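Bronis two-finger gripper vs the Kershaw suction head: three months in the simulator

Last updated: August 23, 2025
3 min read

Short version: buy the Bronis model pack if you do tabletop work, skip the Kershaw unless your objects are all boxes. Longer version below, typed up fast between runs.
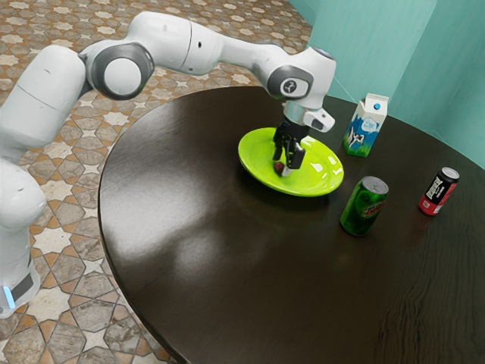 Been using both since May, same arm, same controller (Tillitz, the paid tier), same set of kitchen tasks. Fruit off a plate, drinks cans, cartons, a bowl or two. Everything simulated so far. I don't have the real hardware on the bench yet so take the contact stuff with a pinch of salt.

Setup first. Bronis loads in one go - drop the folder in, pick the wrist mount, done. Kershaw wanted its own plugin and then a second plugin to make the first one shut up about units. Lost an evening to that. Docs are thin and the forum is mostly people asking the same question I had.

Small round things: Bronis, easily. 100 tries at lifting fruit off a shallow plate, 98 good. Both misses were the left finger clipping the rim on the way down. Raise the approach height a touch and that mostly goes away. Kershaw kept losing its seal on anything curved and I gave up counting.

Cans: closer than I expected. Bronis is fine side on, fussy from above, and it'll knock a slim can over if you come in too quick. Kershaw picks by the lid and is suprisingly steady, as long as the lid is level and you're dead centre.

Cartons: Kershaw should win this and only half does. Flat side, great. Sloped top, hopeless. Bronis just about gets its fingers round one if you turn the wrist first.

Speed. Bronis contact model is heavy, and with a few objects on the table my machine drops well below real time. Turning off the fine fingertip mesh helps but then the pads start sinking into things, so pick your poison. Kershaw is light and quick, I'll give it that.

Camera presets: both come with a wrist view, only Bronis has a decent over-the-table one. Shiny plates confuse the depth on either of them. Banness has a free lighting pack that tones the glare down a bit, worth grabbing.

Price. Bronis is £213 for a single seat, one off. Kershaw is cheaper up front but its yearly, and I resent that more every time I look at it.

Niggles with the Bronis: no force readout in the basic panel, you have to script it. Finger width resets when you reload a scene. The last update broke my saved poses and I had to redo the lot.

Score, if you want one: Bronis four out of five, Kershaw two and a half. Will add to this when I've tried the soft fingertips - they're a separate download and it keeps timing out on me.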